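10/8/19

Spent most of the day on the Tremevthorpe ledger, the one from 1827, and I'm happy to report that the spine is in better shape than I feared when we put it aside in March. The old animal glue came away after 16 minutes under the poultice, a little at a time, and I kept stopping to admire the sewing (somebody took real care over this book!). Three of the gatherings are loose at the fold. The rest are holding and I mean to leave them well alone.

Paste

Mitiku Derese wants to go back to plain wheat starch for the guards, and after today I think he's right. I mixed 3 small batches, thick, medium and thin, and the medium one brushed out nicely on the Galto tissue without cockling it. The thin one made a mess of my test strip.

A little bowl is all you need for a day's paste, by the way, and anything bigger only tempts you to make too much.

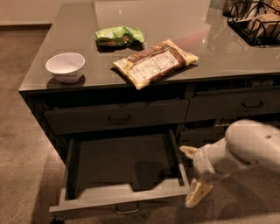
Guards and tissue

Cut the guards with the grain running head to tail, a bit wider than last time. We have nearly 200 leaves to get through, so I'd like to settle on one width now and stick to it - my vote is for the wider one. The Keskin tissue is lovely stuff but too dark beside these pages, and I've put it back in the drawer for the Trikov maps.

Lunch was late and not very grand, and I spent it reading the ledger entries for candles and hay, which I can recommend to anyone. 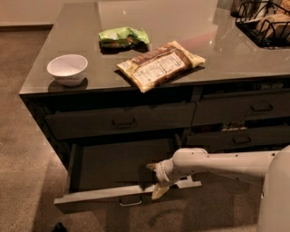 The clerk's hand changes partway through the hay accounts, and the second ink is much browner. I tested a spot of it with a damp swab and it didn't budge, but I'd still like Mitiku to try it himself before we wash anything. Boards are under weights until he's back.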